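双臂洗衣课题阶段进展报告

报送:Rotitz 教育基金 学生项目资助组
填报:Jullari 学生机器人社 洗衣课题组
日期:2020年8月26日

各位老师,您们好!

又到了向基金汇报的时候。上一份材料是三月交的,那时课题刚开题,我们在申请书里写的还多半是设想,这一次总算有不少实在的东西可以讲了,所以篇幅会比要求的长一些,还请多多包涵。先把最近的工作现场放在前面,后面再按立项书里的条目一项一项说。 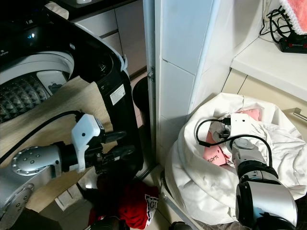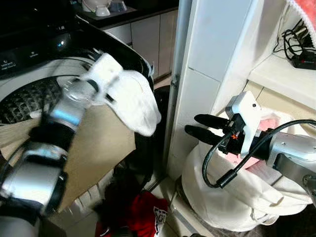
图1、图2 双臂在洗衣机与白色布洗衣袋之间作业;图2中左臂夹爪正夹着一团白色织物。

一、课题的由来和这一阶段的目标

当初申请的时候,评审老师问过我们一个问题:学生社团做机器人,为什么偏偏挑洗衣服?我们当时回答得不太好,现在做了几个月,反倒能说得清楚一点了。社里往届的题目大多是抓方块、摆积木、搬小盒子,东西是硬的,位置是定好的,程序写对了就能反复跑。衣物完全是另外一回事,一件衣服扔下去每次的形状都不同,抓住一个角,另一头可能还缠着别的衣服,抓起来以后它还会晃、会滑、会挂在机盖边上。大家觉得这样的题目难归难,但是同学们能在里面学到的东西多,而且每个人家里都有这件家务,讲给谁听都听得懂(给家长做介绍的时候尤其省事!)。

立项书里本阶段的目标写了三条:一是把双臂平台在真实的家居环境里架起来,能稳定地遥操作;二是完成“从洗衣袋取衣、放入洗衣机”这一套动作的示教记录;三是让新加入的同学都能独立操作一个完整回合。下面分别汇报。

二、平台搭建与调试

平台的机械部分基本沿用了申请书里的方案,两条手臂,末端各装一只两指夹爪。夹爪的外壳和连接件是同学们自己画图、自己打样的,前后改了好几版。第一版的走线太紧,手腕一转到大角度线就绷住了,后来我们把线留长,让它在手腕外面绕一个弯,转动就顺畅了许多。代价是线多出来一截以后容易碰到旁边的东西,这一点目前还在想办法,下文的问题部分会再提到。

夹爪的指尖也换过。最早的指尖偏滑,夹厚一点的衣服还可以,夹薄布的时候经常夹住了又溜掉,操作的同学以为已经拿稳了,手臂一抬才发现两指之间什么也没有。我们比较了几种做法,最后选定的方案抓薄布的表现好了不少,但是对特别薄、特别小的织物仍然不够理想。

软件方面,遥操作和记录程序用的是社里自己的代码,在 Prusulex 工具包上做了一层封装。选它的主要考虑是往届学长留下的笔记比较全,新同学照着笔记一下午就能把环境装好。这一阶段我们给记录程序加了三项功能:每个回合开始前自动检查两条手臂的初始姿态;操作者可以随时打标记,注明“抓空”“缠绕”或者“碰撞”;回合结束后自动生成一份简短的清单,方便课后复盘。打标记这个功能是低年级同学提出来的,用下来大家都觉得特别好,复盘会的时间因此短了很多。

三、示教记录的完成情况

立项书计划在本阶段录完40个有效回合,截至填报时完成了33个,还差7个。没有按计划录满,我们很抱歉,原因主要有两个。其一是中间更换夹爪指尖,更换之前录的一部分回合与后来的不一致,我们商量以后决定不计入有效数,只留作对照。其二是低估了每个回合之间整理现场所花的时间,衣物要重新打散放回袋里,线要理顺,初始姿态要校一遍,一开始排的时间表把这些都算漏了。

有效回合的标准也在这里交代一下。我们规定,从第一次伸手进袋开始,到计划内的衣物全部进入内桶为止,中间不允许人用手帮忙;允许抓空,允许重抓,但是衣物掉到地上以后如果手臂够不着,这一回合就作废。这个标准定得不算宽,组里为此还争论过一次,有同学觉得掉在地上也应该保留,说明机器人在真实环境里就是会遇到这种情况。后来折中的办法是,作废的回合照样存档,单独放一个文件夹,下一阶段可以专门拿来研究“掉落之后怎么办”。

从复盘的结果看,最容易出问题的环节有这么几处。

取衣的时候,洗衣袋是软的,袋口会塌。夹爪伸进去的方向稍微偏一点,夹到的就是袋子本身,一提整个袋子都跟着走。现在的做法是让操作者先用一只手臂把袋口拨开一些,再用另一只去取,听起来简单,两只手配合起来却很考验人。

交接的时候,从袋口到洗衣机有一段距离,单靠一条手臂走完全程姿态很别扭,所以多数操作者会让右臂把衣物取出来,再交给左臂放进去。交接时两只夹爪离得很近,画面又常常被衣物挡住一部分,是碰撞标记最集中的地方。

放衣的时候,衣物很容易搭在内桶的边沿上,一半在里面一半在外面。有经验的操作者会在松开之前把手臂再往里送一点,或者松开以后用闭合的夹爪往下压一压。这个小动作起先只有一两位同学会做,后来写进了操作手册,大家的放衣情况都有改善。

四、培训与课程

这是我们自己最想多说几句的部分。本阶段参加培训的同学有20人,其中不少人加入之前从来没有碰过机械臂,也有人连命令行都没有打开过。培训分成三次课,第一次讲安全和急停,第二次在空载状态下练习基本动作,第三次才带上衣物。安全课是必须通过的,没有通过的同学不安排上机,这一条从开课起就没有松过口。

比较意外的收获来自空载练习。原来我们担心同学们会觉得枯燥,结果他们自己发明了不少练习方法,有人拿夹爪叠毛巾,有人比赛谁能把一只袜子最平整地放到指定的位置,气氛非常热闹。我们顺势把其中两个练习编进了教材,下一批新同学来的时候就可以直接用。

目前大部分同学已经能够独立完成一个完整回合,其余的同学在搭档协助下也能做完。没有全部达到“独立操作”的要求,主要是后来加入的几位上机时间还不够。我们打算在下一阶段把上机时间优先排给他们,老成员多做记录和复盘。

另外,每次上机以后都要求写一段操作日志,字数不限,写清楚做了什么、哪里不顺就可以。有位同学在日志里写:“今天一直夹不到那件最薄的,后来发现先夹住再慢慢转手腕,比直接往上提要稳。”这样的话看着很平常,攒起来却是我们改手册时最有用的材料。我们从日志里整理出一份常见问题汇总,随本报告一并附上。

五、经费使用

基金拨付的款项按照预算科目执行,没有跨科目调剂。支出主要用在夹爪的打样材料、线材和接插件、备用电机以及培训教材的印制上。打样材料一项花得比预想的快,原因前面提过,外壳改版的次数多;线材一项则有结余。关键部件继续向 De Bruijn 采购,到货及时,有一批轴承尺寸与图纸不符,沟通以后已经换回来了。发票和验收单都已扫描归档,明细见附件二。

下一阶段我们希望把线材科目的结余转到打样材料里使用,金额不大,申请表会另行提交,请老师们审阅。

六、存在的问题

第一是线缆。手腕外面的线留长以后,动作幅度大的时候可能挂到周围的物品,伸进袋子里的时候尤其要小心。我们试过用扎带固定,效果时好时坏,正在设计一个可以随手腕转动的线夹,图纸已经出了初稿。

第二是视野。操作者主要依靠头部相机的画面,衣物举起来的时候会挡住夹爪,近处的深浅也不容易判断。有同学提议在手腕上再加一个小相机,这要多一份预算,也会让手腕变重,所以先做一个简易的试装,看看值不值得。

第三是颜色和材质的搭配。记录里所用的衣物种类还不够丰富,浅色的、软的占得多一些,厚重的牛仔布和带拉链的外套都还没有系统地试过。大家已经开始从家里收集旧衣服,洗干净以后带来。

第四是人手。临近开学,高年级同学的课业重了起来,排班比暑假里困难得多。我们把值班改成了两人一组、提前登记的办法,试行下来还算平稳。

七、下一阶段的安排

首先把欠下的7个有效回合补齐,这是最要紧的。补录期间不再更换夹爪和指尖,保证前后一致。

补齐以后,用已有的记录训练一个初步的取衣模型,范围先收得很小,只做“从袋中取出一件并提离袋口”这一个动作,不急着去做全程。训练和测试由两个小组分开负责,测试用的衣物不给训练组提前看。

同时着手线夹和腕部相机的试装,完成以后写一份对比说明,好用不好用都会如实写进去。

培训方面,教材会再修订一版,把日志里整理出来的操作技巧补进去,并且录几段示范视频。基金的老师们如果方便,非常欢迎到社里来看一看,也欢迎亲自上手试一个回合,我们会安排同学在旁边陪着,急停按钮就在手边,请放心!

八、需要基金支持的事项

一是上文提到的科目结余转用,请予审批。二是希望能够介绍其他受资助的学生团队与我们交流,特别是做过柔性物体操作的队伍,我们在夹爪指尖上走的弯路多半别人也走过,能互相看看图纸就很好。三是中期检查的时间如果能安排在开学两周以后,到场的同学会多一些。

再次感谢基金一直以来的耐心和信任。材料中如有写得不清楚的地方,请随时来信,我们会尽快补充。

附件一:操作日志常见问题汇总
附件二:经费支出明细
附件三:操作手册(修订稿)

Jullari 学生机器人社 洗衣课题组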